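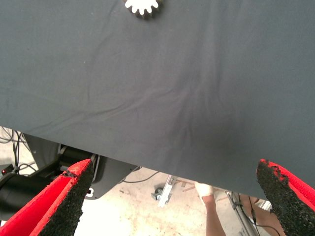

The modern obituary has become a sales form, and I have been reading enough of them this fall to feel sure of it. When my uncle's old business partner died, his daughter Giuliana Londoño was handed a web form by the funeral home and told it would "help her tell his story." It had a box for hobbies, a box for faith, a box for "words that describe your loved one," and a menu of openings, among them "passed away peacefully surrounded by family." He died alone, in a parking lot in Trudville, on his way to pick up a belt sander. There was no menu item for that. What he left behind was a shop full of parts, and if you asked me to sum him up I would skip the adjectives and point to something like a small white gear sitting on a dark cloth, teeth and all, and say he could have told you what it ran on and what would chew it up. No box on the form had room for a sentence of that sort.

I am told I should be glad of the help. The company behind the form is called Ovgate, and it sells its service to funeral homes on the claim that grieving people can't write. I don't believe it. Grieving people write all day. They write texts to cousins, emails to the bank, notes on the fridge about who is bringing the ham. What they can't do is write in the voice of a greeting card while someone waits for the copy by four o'clock, and the form makes them try.

Look at what comes out. I read 77 death notices from our two county papers between the end of summer and 27th October. Of those, 13 told me what the person did at work in enough detail that I could picture it. The rest said "worked many years at" and then a name. Many years at Lazarević, for one, which closed its foundry before half the people now working in that paper's office were born. Many years doing what? Pouring? Sweeping? Keeping the books and hating it? A man gives a place the best part of his waking life and it gets fewer words than his football team. 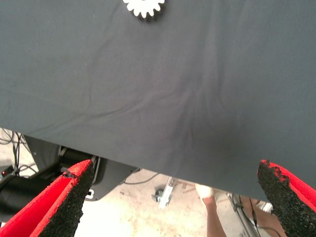

A gear on dark cloth. Somebody has to know what a part is for.

The defense I hear most often is that the family knows all that already, so why print it. Snežana Trajkovski, who wrote notices for the Bernomier paper back when the paper still had someone to write them, thinks this gets the reader wrong. The family isn't the reader. The reader is the man who ran the next machine over and moved away, or the woman who bought eggs from them every week and never learned their last name. Those people find out from the notice, and they need something to recognize. "Loving, generous and kind" is no use to them. "Drove the gray truck with the goat in it" would do the job in one line.

She used to call the family and ask what the person complained about. I have thought about that question a lot. People will tell a stranger the truth when you ask it. Her notice for a retired lathe operator said he disapproved of daylight saving time, store pickles and the second bridge, and it is still taped up inside a kitchen cabinet I know of, gone brown at the corners.

Then there is the money. The Bernomier paper now charges $248 for a notice with a photo, and more if you run past the limit, so naturally people cut. And what do they cut? The list of survivors stays in, down to the grand-dogs, because leaving out a name starts a fight that lasts until the next funeral. The service times stay in. The thing that goes is the sentence in the middle where the person is. I can't blame a family for that, but I can blame a paper that charges like a jeweler and calls it a community service.

I should be fair to the other side, or at least let it talk. Haris Matić has run a funeral home for longer than I have had opinions about them, and he says the form saves people from themselves. He has seen notices used to settle scores. He has seen an ex-wife left out and a girlfriend put in, and a brother who submitted his own version under a different spelling. A form keeps the peace, he says, and I expect he's right about the ones he remembers. But he remembers them. I asked him to tell me one line from a notice that had come through the form and he looked at his coffee for a while and then changed the subject to parking.
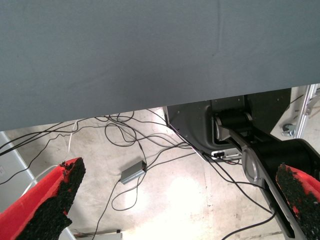
Red grippers, black pads, gray cloth.

The newest version of all this writes the thing for you. You type in a few facts and it hands back paragraphs, warm ones, in which everybody lit up every room and never met a stranger. Sidra Kakakhel tried it for her grandmother, who by every account had met a great many strangers and sent most of them off the porch. It came back saying she "touched the lives of all who knew her." Sidra threw it out and wrote four lines by hand. The third one was the recipe ratio for her grandmother's pickling brine, which the family had argued over for decades – and which she printed, I suspect, partly to end the argument.

I don't want to make a rule out of that. If we all started printing recipes, there would be a recipe box on the form by November, with a menu. And some people do want the peaceful passing and the rooms lit up, and it is their dead, and their $248. My complaint is with the people who tell them it is the only way it's done, and who have never once asked what he complained about.

Giuliana left most of the boxes blank in the end. Under hobbies she put "belt sanders."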